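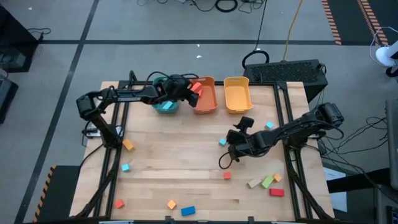
What does the entry fee cover at the Kerslake cider and perry weekend?

The fee covers admission to the barns and the orchard, a tasting glass, and 6 tokens. One token buys a third of a pint of any cider under the stronger-drinks line, or a smaller measure of anything over it. Perry is poured at the smaller measure whatever its strength. Further tokens are sold at the gate and at the far end of the long barn, and unspent ones can be handed back for cash until the bar closes.

I went in November, on the second day, arriving shortly after the gates opened at 11 am. The notes below are in the order I walked the site.

Getting there

Kerslake has no station. The organisers run a minibus from the market square, which leaves when full and takes long enough that it is worth using the toilets first. Drivers are directed to a field on the north side. The field drains badly at its lower end, and the stewards were filling the upper rows first. Drivers can ask for a different wristband at the gate, which is cheaper and comes with pressed juice in place of the tokens.

Layout

There are three buildings. The long barn holds the cider bar, with casks on a double stillage down one side and bag-in-box on a shelf behind. The cart shed holds perry and bottled products. The third, a modern steel building, is used for the talks and for the competition results. Food is outside, between the cart shed and the orchard gate, under canvas.

The printed programme lists 90 ciders and perries. Not all are on at once. A board at the end of the bar shows what is pouring, and it was kept up to date during my visit, with finished casks struck through and replacements chalked in underneath. The programme itself gives maker, county, strength and a one-word sweetness rating. The rating is supplied by the maker and should be treated with caution. Two drinks marked medium were, to my palate, well into sweet, and one marked dry had clearly been back-sweetened.

The bar

Cellar temperature is the usual weak point of a farm event. Here the stillage was fitted with cooling saddles and insulated jackets, and everything I had was served cool without being cold. The boxed ciders were slightly warmer than the casks.

I started with the Alora, a single-orchard dry cider that has been on the list for several years. It is fermented with wild yeast and racked once. The nose is leather and a little smoke. Tannin is firm but not rough, and the acid is low, so it needs food. I had it with a cheese roll from the outside stalls and thought it better for it.

The Ara is from a younger maker and is a keeved cider, bottled with some of its sugar left in. It pours with a fine, lasting bead. Orange peel, baked apple, a soft finish. At the lower end of the strength range it suits the early afternoon. It was served from the bottle in the cart shed and cost two tokens, and the price was marked clearly on the label hung from the shelf.

Of the others, a perry made from a single variety had the best balance of anything I tried, with a grapefruit edge and no trace of the vinegar note that spoils so many. A hopped cider was competent but tasted mainly of hops. A barrel-aged cider finished in a rum cask was hot and short, and I did not finish the measure.
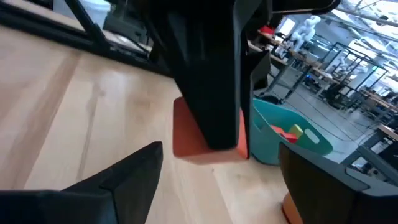

Water was available free from a tap at each end of the long barn, with jugs on the tables. Glass rinsing was done at the same taps, which caused a queue between 2 pm and 4 pm. A separate rinsing point would cure this. Spittoons were provided in the cart shed only.

The press demonstration

Pressing was shown twice, at noon and at 3 pm, in the yard. The press is a rack-and-cloth type of the old pattern, driven by a hydraulic ram fitted later. Milled pulp is spread in cloths, folded, and stacked between slatted racks to make what is called the cheese. The yield quoted was 600 litres from a tonne of fruit, which is at the better end for this type of press and depends heavily on the fruit and how long the pulp is left to stand.

The commentary was clear and covered milling, maceration and the use of sulphite. It skipped fermentation almost entirely. Visitors were given a small cup of juice straight from the tray. It was a blend of bittersweets with some sharp fruit added, very sweet, with a drying finish that several children disliked.

The talk

I attended one talk, on bottle conditioning, held in the steel building. It lasted 45 minutes with questions. The speaker worked through the calculation for residual sugar and pressure, and explained why a hydrometer reading alone is not a safe guide when the cider has been racked cold. The slides were legible from the back. The heating was not on, and a coat was needed.

Food

Gestero had the largest of the food pitches and sold sausages, flatbreads and a bean stew. The stew was the better buy. Portions were large, and service slowed after one o'clock, when the wait reached a quarter of an hour. The cheese stall offered 3 hard cheeses by weight or in a roll. A cake table near the orchard gate had sold out of everything except fruit loaf by mid-afternoon. All the food stalls took cards. The token desk took cards at the gate but was cash only at the barn end, a point missing from the programme.

The orchard

The orchard walk is a marked loop on mown grass. Most of the fruit was down and had been gathered into heaps beneath the trees. Labels on the standard trees give variety, rootstock and planting year. The newer bush orchard on the slope is not labelled and was roped off. Boots are advised, as the lower part of the loop crosses a wet ditch by a single plank.

Practical points

Seating in the long barn is bench tables and fills by 1 pm. The cart shed has high tables only. Dogs are allowed in the yard and orchard but kept out of the buildings. The toilets are in a block behind the steel building, with a second set by the car park that had no queue at any time I passed. The yard is cobbled and uneven, and the step into the cart shed has no ramp.

Bottles to take home are sold from the cart shed until the last half hour. I bought two of the Ara and one of the single-variety perry. Boxes are charged extra, so bring a bag with dividers. The last minibus back to the market square left at 6.30 pm and was full.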